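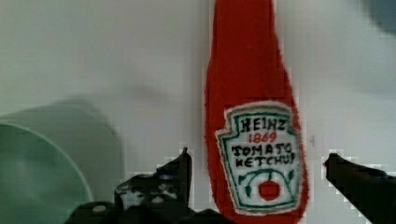

oldboot_fly commented: Drifting in too early is the real problem, way more than speed. Read the second reply before you buy new cleats!

Moved from flanker to wing at 31, how do I learn to defend out there?

touchline_tess

So our coach at Clivgate moved me to the left wing a month ago and I am in love with it. I had no idea you could feel this awake for a whole game! With the ball I'm fine, I've scored two tries already, and one of them was a proper sprint down the sideline with my lungs on fire the entire way.

Defense is a different story. As a flanker I knew where to be, which was wherever the ball was. Out wide I either rush up and get passed around, or hang back and watch their full line come at me with a huge gap on my inside shoulder. Against Tosberg it happened twice in 12 minutes, same move both times. And then there are the kicks. If I stay up they kick behind me, and if I drop back they run it.

How do you decide? Is there a drill I can do with only one or two other people? We train once a week and the backs coach is only there every second session. Also happy to hear about games worth watching where you can see the wing's defense well, because on TV the camera is always on the ball.

3 replies

scrumcap_forever

Love this, welcome to the wing!! Best position on the field. Just get fast. If you're fast you can fix everything. I did hill sprints all through December and by the spring I was catching people I had no business catching.

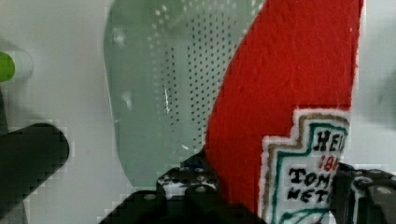
redzone_rita replied to scrumcap_forever: Hill sprints are great but I've been burned plenty of times at full speed in the wrong direction, so I don't think that answers it.

scrumcap_forever

Ha, fair. Still do the hills though.

thirteen_and_out

Oh I've been waiting for someone to ask this. I played center at Trinura inside a converted flanker and we worked on exactly this for a whole season, and it's so satisfying when it clicks.

Start with your hips. Flankers square up to the ball. On the wing you want to stand a bit side-on, with your back partly toward the touchline, so you can see the ball and your opposite number in the same look. If you have to turn your head all the way to find one of them, you're standing wrong.

Then count from the outside in. Their last player is yours, the next one belongs to your center, and you say it out loud, every phase. "I've got last!" until you're hoarse. Most of the gaps on your inside shoulder come from two people both thinking the other one has the same runner. If they have one more than you do, don't bite in on a guess. Hold your width, back up a little and make them throw that extra pass while your inside people slide across.

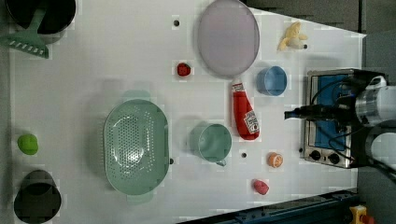
The exception is when you're sure you can reach the receiver at the same moment as the ball. Then go, and go hard, and wrap up the ball as well as the player. Half committing is how you end up on a highlight reel for the wrong team.

For kicks, look at the phase before. Slow ball, their 10 standing deep, not much happening out wide? Drop back and talk to your fullback. Quick ball with runners coming onto it flat? Stay up and let the fullback sweep. You and the other wing should move like you're tied to the ends of one rope, so when the ball goes to the far side you drop and tuck in, and when it comes back your way you push up again. It's tiring. Around 100 little adjustments a game, and you'll touch the ball maybe five times.

Drill for three people: one passer, one runner, you. Mark a channel 12 yards wide. The passer can run, pass or chip it behind you, and you start a couple of steps too far infield on purpose. Do ten, switch roles, do ten more. Have the passer fake a lot! 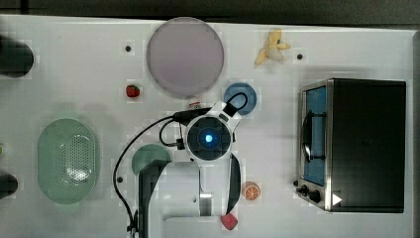

redzone_rita asked whether the same thing works with only two people, because she can never get a third to stay after training.

thirteen_and_out

Yes! Drop the runner and have the passer either carry it at you or chip. You lose the counting part but the footwork is all there.

lineout_larry

Go to a game in person and stand behind the posts, up high if there's a bank. I did it at the Taşdemir ground and learned more in one half than in years of TV. Pick a wing and watch only her, even when somebody scores on the other side.

Not sure about the drill stuff, I'm a prop.

touchline_tess

These are so good, thank you all! I tried the side-on stance in the yard tonight with my roommate chipping balls over my head and I already feel less lost. Hill sprints tomorrow too, fine, fine. Rematch with Tosberg is coming up and I will be shouting "I've got last" until they hear it in the parking lot.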